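Notes from the Second Term of the Olluren Robotics Club

The Olluren Robotics Club has now completed its second term, and members have asked for a written record of the dishwashing project. I have served as faculty adviser since the club was founded, and the views below are my own.

The project, which the students named Cludunura, concerns ordinary work at a kitchen sink. Members teach an arm to pick up a sponge, to reach into a basin and to handle light tableware. The tasks were chosen in May by a vote of the membership. Line following and block stacking received little support.

Holding a sponge proved to be the first serious difficulty. A sponge yields under pressure, and the force suitable for a rigid cup will fold it nearly in half. The students wrote four separate grip settings before they agreed on one.
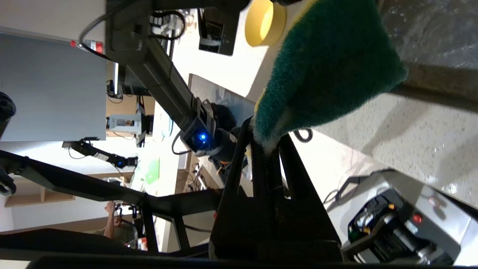
Siddiqui wrote in after the last entry to ask whether a stiffer sponge would have spared the club a month of work. It might have, the message went on, but a team at Drerkholm tried that two years ago and had to begin again once the sponge wore out. I have passed the remark along to the members, who were already inclined to keep the soft one.

The second portion of the term was given to the sink itself. Polished metal and moving water are hard on a vision system. A reflection shifts whenever the arm shifts, and software trained under steady light will treat it as an object. Members recorded 1,244 attempts over the term and discarded 251 of them for faults in labeling. The remainder were reviewed by hand, in pairs, after school.
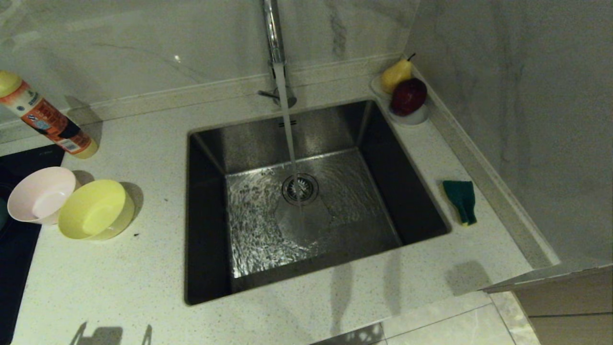

Labeling was slow work, and attendance fell during those weeks. I would advise any school beginning such a project to divide it among all members from the first meeting — programmers included. Our younger students carried too much of it in the fall, and the schedule was changed at their request.

The club's budget for the year was $3,000. Most of it went to replacement fingers and cables, with a smaller share set aside for travel to the regional showcase. 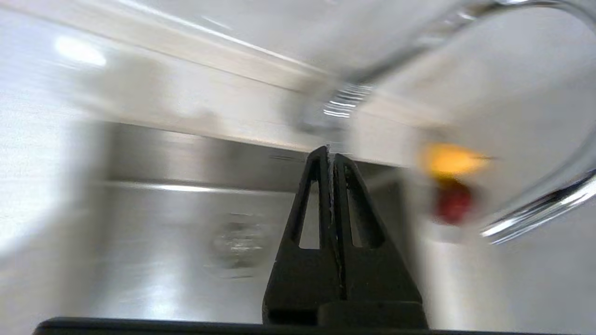 Must a student know how to program before joining?

Most of our members did not when they enrolled. New students begin with labeling and safety procedures, and programming instruction is offered at 4 p.m. before the regular meeting.

Next term the club will take up drying and stacking. Enrollment forms are available at the main office and must be signed by a parent or guardian.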